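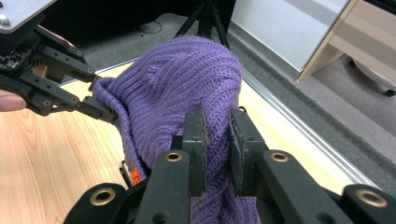

Two-Handed Grippers for Awkward Laundry: Build Report
by Rebecca Zanetti, Telholm shared workshop

So my project was a pair of grippers you hold yourself, one in each hand, and work like big clumsy fingers. I wanted them to cope with clothes. Blocks and tins are easy (well, easier!) but a jumper squashes, stretches and slides off just when you think you've got it.

I started in September with the linkage. Each finger rides on parallel arms so the pads stay facing each other as they close, and I put brass bushings in the pivots after my first set without them went horribly wobbly. Delphine Ruiz-Ortega, who shares my bench on club nights, lent me her reamer and then had to show me how to use it. I got through 20 arms before I had a set I liked, and the rejects are still in my drawer.

The purple knit was a brilliant test piece, and a really annoying one. The ribbed cuff gives a pad something to close on, but the open, looser part of the pattern is another matter. What worked best for me was one gripper on the cuff, the other pinching up a good fat fold of the body, and both hands moving slowly. If I rushed it I just dragged the whole thing along the table.

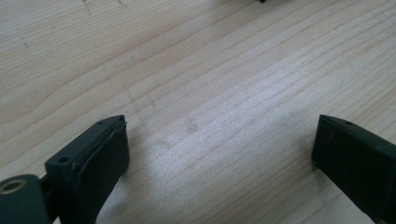

Plinow Student Projects, Issue 48

The pads are the bit I'd do again. The rubbery facing on the left finger has gone ragged along the top and is lifting, and I think a raised edge like that could easily snag on wool. I'd like to try wrapping it further round the rim next time, with a stronger glue and more patience than I had in February! I also want a softer spring, my hands were properly tired after 180 goes at opening and closing.

Still to do: fresh pads, a tidy-up of the wiring, and a try with a thin cotton shirt.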